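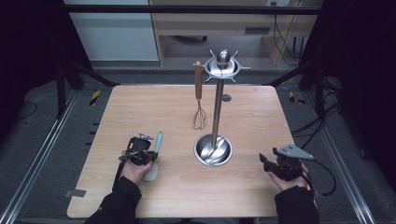 **Figure 7.1** A rack for kitchen tools, with a wire whisk hanging from it and a spatula with a teal handle beside it.

# Chapter 7: Does Being Organized Save Time?

Few claims in home economics are repeated as often, or tested as seldom, as the claim that a well-ordered kitchen saves time. You will meet it in magazines, in store catalogs, and in older editions of books like this one. The usual form is a number of minutes per day, multiplied by a year, and then by a working life. The result is always impressive. Multiplication does that.

This chapter asks where the first number comes from.

## 7.1 The trouble with the minutes

Suppose a storage company, which we will call Clenlow, reports that customers who bought its drawer dividers cook dinner faster than they used to. Before accepting this, ask who was asked. People who buy dividers are already annoyed by their drawers. They may also have started cooking simpler meals, or cleared out tools they never used. Any of these could shorten the job, and the dividers would get the credit.

Ask as well how the time was measured. Most household surveys rely on memory, and people remember a frustrating search for a peeler much better than the many evenings when the peeler was where it belonged. A person who hunted for a tool for 2 minutes may well write down ten.

The Eshun kitchen diary, which you will work with in Section 7.3, tried to get past this problem. It collected entries from 353 households, each of which logged meals as they were being cooked. The diary has faults of its own. Keeping a log slows the cook down, and the families willing to keep one are hardly typical. Still, a flawed record made at the time is worth more than a confident guess made in October about what happened in the spring.

## 7.2 Open or closed storage?

Hanging racks and countertop holders keep tools in sight. Drawers and cabinets keep them clean and out of the way. Supporters of each side write as if the matter were settled, and neither has much evidence to show.

Open storage cuts out the opening and closing of drawers. It also gathers grease, takes up counter space, and has to be washed. These costs rarely appear in the calculation, though somebody pays them. If a rack saves a few seconds at dinner and adds a scrubbing every other weekend, the honest figure is the difference between the two, and it could easily be negative.

**Key terms:** self-selection, recall error, net saving, open storage

**Before you read on.** Write down how long you think you spent looking for things in your own kitchen yesterday. Keep the paper. You will compare it with a timed log at the end of Section 7.3, and you should expect the two to disagree.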